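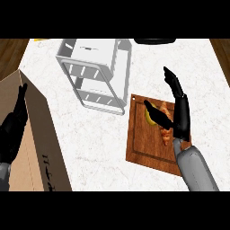 *Ticket 982, attachment 1: kitchen sim, top view. Right hand over the cutting board, left hand by the box.*

**Opened by:** Crisanto Lagman
**Project:** Drarkari (kitchen chores)
**Component:** Vernum grasp planner, right hand
**Status:** open, workaround in place

**What's wrong**

Hi all. I'm trying to get the counter cleanup task to finish in sim, and the right hand keeps making a mess of the cutting board step. The job is to take the two food items off the board, put them to one side, then pick up the board and stand it in the white dish rack. That's it! My kid does this one (with complaining).

Out of 28 runs overnight I got 5 that finished. The rest mostly died in the same place. The planner picks the brown croissant-looking thing as its first target, which is fine, but on the way down one of the fingers sweeps sideways over the round yellow-green slice next to it. You can see the pose in the attachment – one finger pointing up past the board and another lying across the slice. From there the hand closes, touches both items, decides it's holding one object with a weird shape, and the state machine gives up with "grasp ambiguous."

**Expected:** hand comes in so that only the brown item is between the fingers.

**What I get:** both items touched, retry, retry, abort.

**Steps to reproduce**

1. Load the kitchen layout with the rack, board and cardboard box.
2. Leave the board rotated, the way it is in the attachment. If I square it up with the counter the failure mostly goes away, but no real kitchen has a squared-up board in it, so I don't want to call that a fix.
3. Start the cleanup task with default settings.
4. Wait. It usually fails before your coffee's done.

**Tried so far**

- *Slower approach speed.* Same failure, now with more suspense.
- *Bigger clearance margin around the slice.* The planner says no valid grasp exists and just parks the arm. I guess I see its point, the two things are right next to each other.
- *Slice first, brown item second.* Better! But the slice is low and flat and the fingertips skid on the board before they get under it. When it does get a grip it's lovely to watch.
- *Deleting the slice from the layout.* Works great, proves nothing, felt good.

---

**Comment, Angelica Quiambao**

I had the same thing in the Sebastian layouts before we changed the hand preshape. Can you check whether you're on the wide preshape? With wide, the thumb goes way out to the side on approach and hits whatever's living there. Also, is the left arm supposed to be doing anything? If it's only waiting over by the box, could it hold the board still while the right one works on the slice?

---

**Comment, Crisanto Lagman**

Yep, wide preshape. It's the default in the Drarkari config and I never looked. Switched to narrow, ran it again over lunch, and the sideways sweep is gone in most runs. The brown item comes up clean. I could have saved myself an evening.

About the left arm: good idea, but it can't get to the board. They're on opposite sides of the counter and the rack sits up in the middle, so the reach check turns red right away. I could move the box and bring the left arm in along the front edge, but then I'm redesigning the kitchen for the robot. People at home aren't going to do that. (Would you? I might, if it did the dishes too.)

Still broken: the board itself. The planner wants to grab it by the hanging hole, and those fingers are not going through that hole. I've masked the hole out for now so it grabs an edge, and then the rack part is a coin flip.

---

**Comment, Angelica Quiambao**

Masking the hole is fine for now, I'd just leave a note in the config so the next person doesn't lose a day. For the rack, try the Lurkinetti placement scorer. It's slow but it understands slots.

And since you asked in chat whether this is ready to show on Wednesday – I'd show the food part and stop there. Clearing two things off a board with nothing else in the way, sure, I'd trust it in sim. Loading a rack next to somebody's good glasses, no. Not this year.

---

**Comment, Crisanto Lagman**

Fair. Food part only, then.

Lurkinetti scorer is in, 3 test runs, the board went into the rack on the second one and leaned there at a silly angle, but it stayed up. I'm counting it. Leaving the ticket open for the hanging hole and the slice skidding. Next up is the bigger batch with the board at random angles, and I'll post the logs under this comment when it finishes.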